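Bundenix Beltley 70 Audio Interface
Equipment review, published 7 October 2026

The Beltley 70 is a desktop audio interface intended for small studios, community radio stations and teaching rooms. It was assessed over 11 sessions of speech, acoustic guitar and small choir recording, using a mixture of dynamic and condenser microphones. The unit was bought at the retail price of $700.

The front panel carries two combination inputs, each with its own gain control, phantom power switch and signal light. The controls turn smoothly and the markings can be read in low light. Line outputs and the computer connection are at the rear. The headphone socket is also at the rear, and this proved a nuisance in every session where a performer needed to plug in quickly.

Sound quality is good for the price. Speech recorded through a condenser microphone was clear, with no audible hiss at ordinary gain settings. Quiet dynamic microphones were less well served. The last part of the gain range comes up suddenly, and a soft speaking voice required the control to be set close to its maximum, where some noise could be heard in pauses.

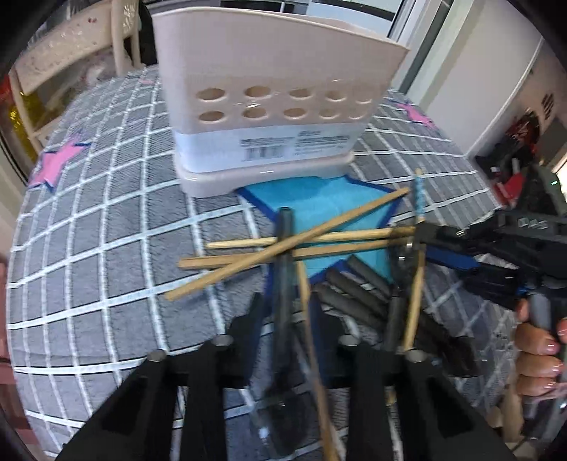

Does the interface need separate driver software?
Current Mac computers recognise it as soon as it is connected. Windows users should install the Lundon control program first, as the lower delay settings are not offered without it.

The Lundon program is plain and well organised. It stores up to 6 monitoring set-ups, which can be named and recalled, and this will be of value where several groups share one room. During testing it failed once to restore a saved headphone level – restarting the program corrected the fault. The printed guide covers installation only. Routing is explained in a longer document that must be downloaded.

The Gunawan preamplifier, tested in January, remains the better choice for quiet sources, although it has no computer connection and needs a separate converter. For general recording the Beltley 70 is recommended, with reservations about the position of the headphone socket and the upper gain range. A power supply is included, but the computer cable is short and many buyers will want a longer one.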